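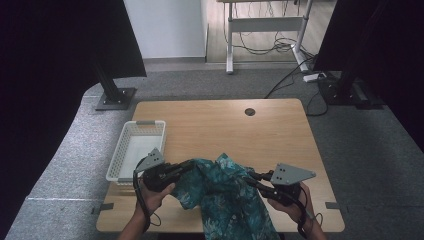 Das geblümte Hemd auf dem Holztisch

Seit März liegt ein Teil meines Ersparten in einem geschlossenen Fonds, und weil ich in den Kommentaren zum letzten Beitrag danach gefragt wurde, schreibe ich auf, wie die Zeichnung abgelaufen ist.

Der Fonds heißt Stirnari und beteiligt sich an kleineren Maschinenbauern und Zulieferern. Verwaltet wird er von Clurnetti. Ich hatte vorher nur ETFs und ein Tagesgeldkonto, mit Private Equity also keine Erfahrung. Auf das Angebot bin ich über einen Newsletter gekommen, den ich eigentlich schon abbestellen wollte.

Die Unterlagen kamen als PDF, über 300 Seiten mit allen Anhängen. Gelesen habe ich sie an acht Abenden, den steuerlichen Teil zweimal. Das Kapitel zu den Risiken ist ausführlich und wiederholt sich stark. Wichtiger war für mich der Gesellschaftsvertrag, vor allem die Stellen zu Kapitalabrufen und zur Übertragung von Anteilen. Man zahlt nämlich nicht alles auf einmal ein. Ich habe eine Summe zugesagt, ein Teil wurde sofort fällig, der Rest wird abgerufen, wenn der Fonds Beteiligungen kauft. Wer einen Abruf nicht bedient, zahlt Verzugszinsen und kann im schlimmsten Fall ausgeschlossen werden. Das Geld muss also bereitliegen, und auf dem Tagesgeldkonto bringt es im Moment nicht viel.

Verglichen habe ich mit zwei anderen Angeboten, Wernside und Ticona. Wernside schied schnell aus, dort wird die Verwaltungsgebühr über die ganze Laufzeit auf das zugesagte Kapital berechnet, auch auf den Teil, der noch gar nicht abgerufen ist. Bei Ticona waren die Kosten in Ordnung, aber der Fonds sitzt im Ausland, und die Steuerfragen wollte ich mir nicht antun. Bei Stirnari gilt die hohe Gebühr nur während der Investitionsphase, danach sinkt sie.

Die Zeichnung selbst war mühsam. Identitätsprüfung per Video, dann ein Fragebogen zu Kenntnissen und Erfahrungen, dann eine Nachfrage zur Herkunft der Mittel. Dafür wollte man Kontoauszüge sehen. Zwischen Antrag und Annahme lagen drei Wochen, in denen ich nichts gehört habe. Auf eine Mail kam eine Standardantwort - die Bestätigung war dann am nächsten Morgen im Postfach.

Inzwischen gab es den ersten Quartalsbericht. Zwei Beteiligungen sind gekauft, zur Bewertung steht noch nichts drin, was man kommentieren könnte. In den ersten Jahren rechne ich mit einem Minus, die Kosten fallen vorne an und die Erträge, wenn überhaupt, hinten.

Eine Empfehlung ist das alles nicht. Ich habe einen Betrag genommen, den ich lange nicht brauche und dessen Verlust ich verkraften würde. Wenn der zweite Abruf kommt, trage ich hier nach, wie viel Vorlauf man bekommt. Laut Vertrag sind es zehn Bankarbeitstage.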